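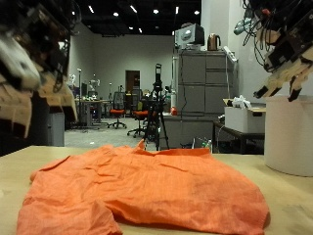 Ga-eun Kong wrote in to ask whether the Taltix garment steamer copes with collars. It does, slowly. Warm-up took 55 seconds, and the tank lasted for 3 shirts.

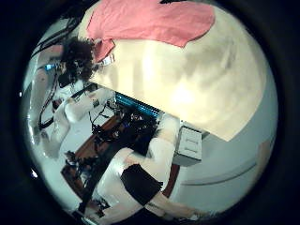 According to Sang-wook Na, the hose on the older Wunden model stiffened by October. The Taltix hose is softer - too soft near the handle, where it kinks.

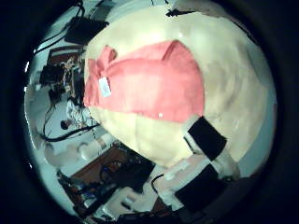 Cream plush with a salmon-pink band

Steam output is steady on the low setting. On high it spits, so keep the head upright and drain the tank after use.

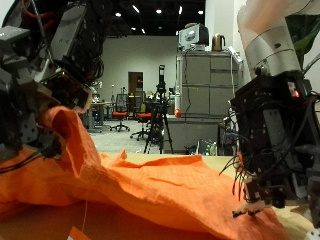 The cord is short and the trigger lock is stiff. I would still buy it over the Allach.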